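Prillent table tasks, notebook, May

Started 9:40. Goal for today was to finish the plate set on the round table and to check if the new jaw pads change anything in the recordings. We had 533 good episodes before this morning. I want 900 before we train again, because the last policy from Cullell was trained on too few and it hesitated every time before closing on the rim.

First hour was slow. I calibrated the gripper width two times. The first time the log showed that the jaws were never fully closed, and I had to look for the error quite long. It was my mistake: I held the trigger while the zero was being saved. Please, everybody, release the trigger completely and wait for the second beep. I wrote it also on the Drornine page, but I think we don't read this page so often.

Then demonstrations with the plate. I try to keep the same rule for everyone who records: come to the rim from the side, stop for a short moment, close, lift, and only then turn the wrist. When I turn the wrist while lifting, the demonstration looks nice to a human but the model learns a strange mixture of both movements.
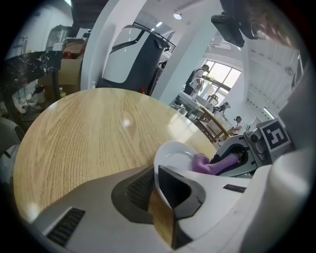 The stop before closing is the part that people forget. I forget it too, when I am tired. After lunch I looked at my own episodes and I had skipped it in many of them, so I marked 66 for removal. It is a pity, but it is better than to teach the robot my bad habit. Maybe we can make the recorder give a small sound if the hand didn't stop. I will ask on the Cisneros channel if somebody has done this already.

About speed: mine is still too high. The arm can follow, but in replay it arrives late and pushes the plate instead of taking it. I repeated the same motion slower and the replay error became smaller at once. I don't know yet if it is only the speed or also the new pads. To separate this I must record one batch with old pads at slow speed. Not done today.

Soft items are another problem. With the plate I feel in my hand when the contact is right. With cloth I feel almost nothing, and I close too much every time. Question for colleagues: do we want to limit the closing force in the demonstration, or correct it later in the data? I prefer the first, but it needs a change in the trigger spring.

Disk: the recording folder has now 1,565 files with the side logs included. Copy to the server before the next session, I didn't finish it.

To do:
- batch with old pads, slow
- delete the marked episodes, after a second person looked at them
- order one spare trigger spring
- write down the start position of the hand, now everyone starts from a different place

Stopped 16:20, battery low.

2 comments | 0 shares
Back to top | Contact | © Drornine workshop notes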